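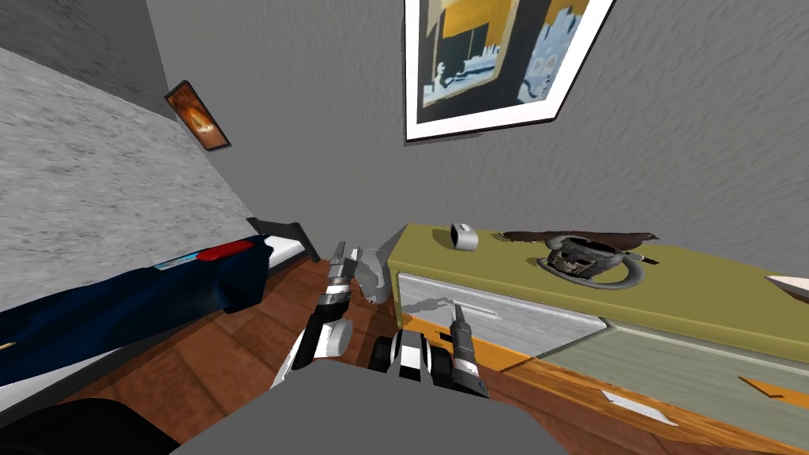

## Lecture 9 – sim pretraining for two-arm tidying

Notes by Tsion Jemal, Apr 10, 2018. Guest slot was Delyth Lloyd, so part one follows her slides and part two is mine. Fix list at the end, read it before you start the lab.

### 1. What the problem is

Robot in a bedroom. Two arms, one base. Given a goal ("cup upright", "paper off the floor", "drawer open") it has to get there from camera input plus joint angles. No map of the room, no object models handed over at test time.

Why bedrooms: kitchens have been done a lot, and kitchen counters are all one height. Bedrooms mix heights – bed, dresser top, floor. The render at the top is the robot's own view, bed on the left, dresser on the right. Look how much of it the grippers take up. Keep that in mind for section 4.

### 2. Setup

Simulator is Jisano. Rooms come out of a generator, called Berhe in the code, which swaps:

- wall and floor textures
- what hangs on the walls
- furniture color
- small stuff on surfaces and on the floor
- light

Training set is 200 rooms. Test set is separate, never share textures between the two (last year's group did, and their numbers were useless).

Small stuff matters more than furniture. A bed is a bed. A cup tipped on its side next to a cable is a different job from a cup standing alone, and the policy has to see plenty of both. The generator drops objects from a low height and lets them settle, so you get tipped and overlapping things without placing them by hand.

### 3. The method

Two stages.

**Stage A – demos.** A person drives both arms with hand controllers inside the sim. We have 513 demos, recorded by Nnamdi Olaniyan and Lensa Lemma. Train plain behavior cloning on these:

 loss = || a_pred - a_demo ||^2 averaged over the chunk

Chunk = the next short run of actions, predicted all at once. Predicting one action at a time gives jitter, and small errors pile up. Chunks help with both. Too long a chunk and the arm goes blind, doesn't react if the object slides.

**Stage B – fine-tune with reward.** Start from the Stage A weights. Reward is sparse: 1 if the goal check passes, 0 otherwise. Keep a penalty that holds the new policy close to the cloned one:

 J = E[reward] - beta * KL(new || cloned)

Beta too small: policy finds sim tricks. Delyth's favorite was an arm that shoved the whole dresser until the drawer slid open by itself. Goal check passed. Beta too big: nothing changes, you burned the compute.

Q from the room: why not reward only, skip the demos? Tried it. With sparse reward and two arms it almost never hits a success by chance, so there is no signal to learn from.

### 4. Self-occlusion

The part most people skipped in the reading. Go back to it.

The camera sits over the body, so the arms are in view nearly all the time. Things behind the grippers are partly hidden. Same render: there's a light gray rounded thing on the floor between bed and dresser, and the grippers cover part of it. If the goal is about that object, a policy using one still has to guess the rest.

Three fixes were compared:

1. **Memory.** Feed the last few views in, not only the current one. Cheap. Fails if the object was hidden from the start.
2. **Arm masking.** Project the arm model into the view, blank those pixels, tell the network they're blank. Stops it from learning "gripper near this pixel = success".
3. **Look-first.** Both arms go to a parked pose before the first action. Slower, simple, works on the real robot too.

Masking + memory was the best pair. Look-first on its own came close, which suprised me.

### 5. Results

Drawer task, unseen rooms: 92 percent success with A + B + masking + memory. Stage A alone is clearly worse, see the table in the handout from Tiruwork Sisay (I'm not copying it here, the columns changed again).

Flat objects are still bad. Paper on a plank floor gives the fingers nothing to get under. Most successes were one finger pinning and the other scraping, and that came out of Stage B, it isn't in the demos. Friction in sim is generous so don't trust it yet.

Recessed handles: the finger has to go in, then pull. Contact is hard to see from the head camera. Failure mode is pulling a bit early, finger slips along the drawer front. Wrist force reading helps, but only if you add noise to it in training. Clean sim force = policy that falls apart on hardware.

### 6. Transfer

The Bumolov arms at Briranstead. Only 2 tasks moved over so far, drawer and cup. What changed between sim and real:

- delay in the arm commands, sim had none
- camera a little off from where the model says it is
- cables. Sim cables are stiff, real ones drag along with whatever you pick up

Adding random delay in training fixed most of the first one. Second one: jitter the camera pose per episode. Third is open, good project topic if anyone wants it.

### 7. For the lab

- Load the Stage A weights, do not retrain them
- Sweep beta, at least four values, plot success against KL
- Turn masking off and rerun your best beta
- Watch the failures. Actual videos, start to end. A success rate doesn't tell you the arm was shoving furniture
- Write half a page on one failure: what the camera could see, what was hidden, what the policy did anyway

Seeds go in the config, not on the command line. Report every seed, not the best one.

### Fixes to earlier notes

- Lecture 7, the KL term had the arguments swapped. New policy goes first.
- Lecture 8, "joint torque" should read "joint angle" all the way through the obsevation section.
- Project proposals move to May. Send them to Nnamdi, one page, PDF.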